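**FOR IMMEDIATE RELEASE - 2021-04-12**

# Zeltura orders second series of *Grornach*, plus a prequel

Streaming service Zeltura has ordered a second series of island mystery *Grornach* and, on top of that, a six-part prequel. Both made by Sultix, the company behind the first run. Filming on series two starts in October. The prequel goes straight after, same crew, mostly the same stages.

The order comes just under three months after the first series ended. It was the most watched drama on Zeltura in each of the eight weeks it was on, and the finale got more viewers on the night than the first four episodes did between them. Full figures to trade press on request.

## Series two

Eight episodes, an hour each. Picks up the morning after the ferry finale. We're not saying who was on the ferry. Please don't ask the cast either, they haven't had the scripts yet.

What we can say:

- the lighthouse is back, the harbour office isn't (see series one, episode seven)
- two new families on the island, one of them with a claim on the north shore
- the schoolteacher's letters get read out, finally, all of them
- more night filming than last time, a lot more

The writing room has been open since the start of the year. Scripts one to five are finished and six is in second draft. The whole room from series one has come back and been joined by two new writers, both from radio drama. Directors will be announced seperately.

## The prequel: *Hopkin*

Working title, may change, but we like it. *Hopkin* is set 70 years before the events of *Grornach* and follows the family who ran the island's only shop, and the winter the boats stopped. Viewers of the first series will know the name from the sign over the boarded-up shopfront and from the gravestone in episode three. Six episodes. New cast throughout, apart from one face we're keeping quiet for now.

It's been written so you can watch it first. Or second. It doesn't lean on the main show and nothing in it gives away the ending of series one, so newcomers are safe. Long-time viewers will get rather more out of episode four, that's all we'll say.

Tone is quieter than the parent show. Fewer murders. One, in fact.

## Where it's being made

Exteriors on the coast again, same stretch as before, with thanks to the harbour authority for having us back. Interiors move to a bigger set of stages, as the old ones couldn't hold the village street and the shop at the same time. The street is being rebuilt at full size with working doors and proper drains - the rain scenes in series one flooded the floor twice.

Sultix expects some 80 crew on each block, many of them hired locally. Trainee places in costume, sound, locations and the art department will be advertised on the Sultix website from next month. No previous credits needed for these. Applicants must be 18 or over and able to work nights for part of the shoot.

## Extras wanted

We need islanders. Open call for 3,000 background artists across the two productions, all ages, particularly people who can row, gut fish, play the fiddle or handle sheep. For the first series 1,861 people applied and most of them got at least a day's work, so do have a go. Beards welcome. Modern haircuts less so, for *Hopkin* anyway.

Sign-up form goes live on the Sultix site the same day as the trainee places. Please don't turn up at the harbour, there's noone there to take your details at the moment.

## A word from Sultix

"We always had more island than we had episodes," the company said in a statement. "There was a shelf of stuff we cut from the first series, whole storylines, and a good half of it was about the shop. So when Zeltura asked what else was there we had the answer in a box already. We're chuffed to bits and a bit frightened about the weather."

Zeltura said: "Viewers wrote in their thousands asking for more, and quite a few wrote asking about the shop. We listened. It's a big order and we think it's the right one."

## When it's on

Series two next year. *Hopkin* later the same year, date to be confirmed. All eight episodes of series one are still on Zeltura now, with subtitles and audio description on every episode. A disc release with deleted scenes and a commentary track is planned before the end of this year - price and extras to follow.

## Notes for editors

- *Grornach* is pronounced GROR-nak. Both titles in italics please.
- First-look stills from series two will not be availible before filming starts. Series one stills can be had from the Zeltura press site, log in as usual.
- No cast interviews until the read-through. Writers can be made available for short phone calls, mornings best.
- Set visits: limited, one outlet at a time, ask early.
- Press enquiries to the Sultix publicity desk.

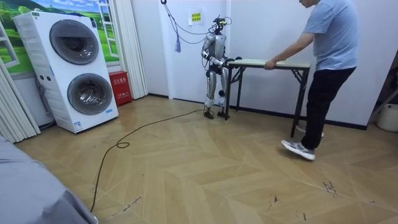
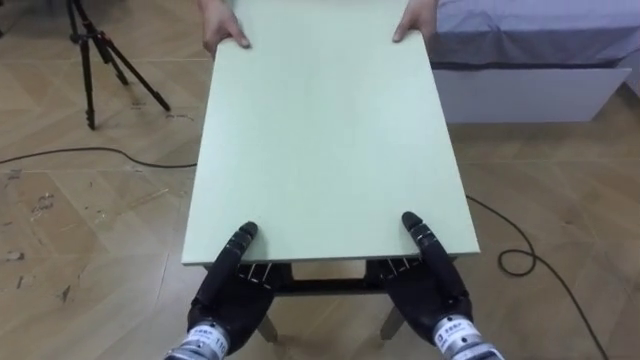 *The table held at both ends, in two views.*

**ENDS**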